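Cream tube splits along the crimp before it is empty – storage problem or bad seal?

Posted in Household & Personal Care > Packaging and Storage

Czesław Tomaszewski
Member, November

I buy hand cream in squeeze tubes, the ordinary soft plastic kind with a flat sealed end and a screw or flip cap at the other. I have now had 2 tubes of the same Sisness cream open up at the flat end with a good part of the contents still inside. The split starts at one corner of the seal and runs inward. The cream comes out of the back when I squeeze and dries into a crust on the shelf.

Details, in case they matter:

The tubes are kept in a bathroom cabinet over a radiator. The radiator is on from early morning until 9 at night in the heating season.

I flatten the tube from the sealed end as it empties and hold the roll with a metal key, the kind with a slot that you wind. The key is made by Lendov and was sold for toothpaste.

Other tubes in the same cabinet (toothpaste, a zinc ointment) have not failed, but I don't use the key on those.

Both bad tubes came from the same store, bought on the same trip. I did not keep the carton, so I can't compare lot codes. There is a code pressed into the crimp but the split runs through it on one tube and I can't make out the last characters on the other.

My questions are whether heat can weaken this type of seal, whether the key is doing the damage, and whether the cream that is left is fit to use. I would also like to know if there is a good way to close the end again. Tape does not stick once there is cream on the surface.

sealbar_op
Regular contributor

I ran tube filling machines for a contract packer for a long time, so I can answer most of this.

A plastic squeeze tube is filled from the wide end with the cap already on and pointing down. The wide end is then heated on the inside, pressed between two jaws, and trimmed. The ribbed strip you see is where the jaws closed. The weld is the full depth of that strip. If it was made correctly, it is stronger than the wall next to it, and the tube should tear somewhere else first.

There are a few ways it goes wrong at the factory. The most common is product in the seal. If the nozzle drips or the fill is too fast, a smear of cream lands on the inside wall where the weld should be. The two sides look joined but there is a film between them. It holds on the pallet and in the store, then peels once somebody puts pressure on it. The second is low jaw temperature, which gives a weld that looks fine and pulls apart cleanly. The third is a jaw that is out of parallel, which gives one good corner and one weak corner. Your description (starts at a corner, runs inward) fits the third one, or contamination near the edge.

You can tell a lot by looking at the opened faces. Wipe them with a dry tissue and hold them to the light. If they are smooth and glossy, the plastic never fused. If they are rough, whitened or stringy, the weld was real and something forced it open.
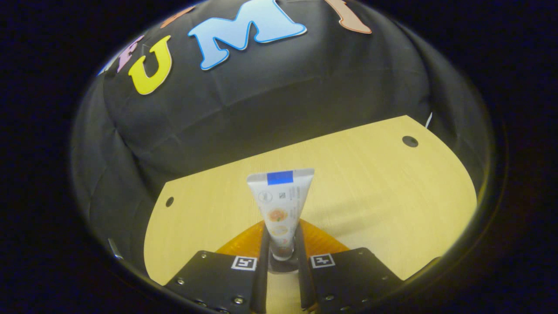
Tube with the crimped end down. Pressure at the crimp goes straight into the weld.

On the key: a winding key is meant for metal tubes. Aluminum takes a fold and stays folded. Plastic springs back, so you wind it tighter to make it hold, and all of that load goes into the seal and its corners. I would stop using it on any plastic tube. Press the cream toward the cap with the edge of a ruler or the back of a comb on a flat counter, and leave the last bit of the crimp alone.

On the radiator: a cabinet over a household radiator will not get anywhere near welding temperature. What it will do is thin the cream and expand the air pocket in the tube. With the cap closed, that puts a mild, steady pressure on the seal for hours every day. A sound seal won't care. A weak one will creep. Move the tubes to a lower shelf or a bedroom drawer.

To use up what is left, don't try to mend the tube. Hot tools or hair straighteners get suggested for this and they do weld the plastic if it is clean, but yours is coated with cream and you would be repeating the same fault. If the cream was only exposed for a short time and looks and smells normal, cut the tube below the split, throw away the part near the opening, and move the rest into a small clean jar with a lid. Use it soon, and use a spatula. If you don't know how long it was open, or it has a crust on it as you describe, I would throw it out.

nowicki_fan_69
New member

just buy the pump bottle. I use Nowicki, it is cheaper per ounce and never had a leak. Tubes are always a waste, you can't get the last bit out anyway

M. in the basement lab
Regular contributor

Agree with most of what sealbar_op wrote. Some additions.

Check the material before deciding what happened. Laminate tubes have a side seam running from cap to crimp, and the wall stays creased when you fold it. Plain extruded tubes have no side seam and spring back. On a laminate tube the place where the side seam meets the end seal is a known weak point, since the wall is thicker there and heat gets through it unevenly. If your split starts at that point and not at a corner, that is a manufacturing fault and the key is a minor factor.

Clips are easier on the tube than keys. Brivon makes a flat plastic slider that spreads the load over the full width. It goes on the body of the tube, above the crimp, and it costs very little. A large binder clip does the same job if you put a strip of card under it.

Write to the maker. Two failures from one purchase is worth reporting, and they will want the code from the crimp even if it is partial. Send a close photo of the split with the tube wiped clean. Brush a little cocoa powder over the embossing and wipe off the excess – the characters usually become readable. Keep the tubes in a zip bag until you hear back.

Czesław Tomaszewski
Member

Thank you. I looked at the faces after wiping. One tube is glossy for the first part of the split and rough after that. The other is rough all the way. No side seam on either. I take this to mean one had a poor weld in the corner and the other was mostly my winding.

The key is now on the zinc ointment, which comes in a metal tube. The cream was thrown out. The cocoa powder worked for all but one character and I have sent the code to the maker. The replacement tube is in a drawer.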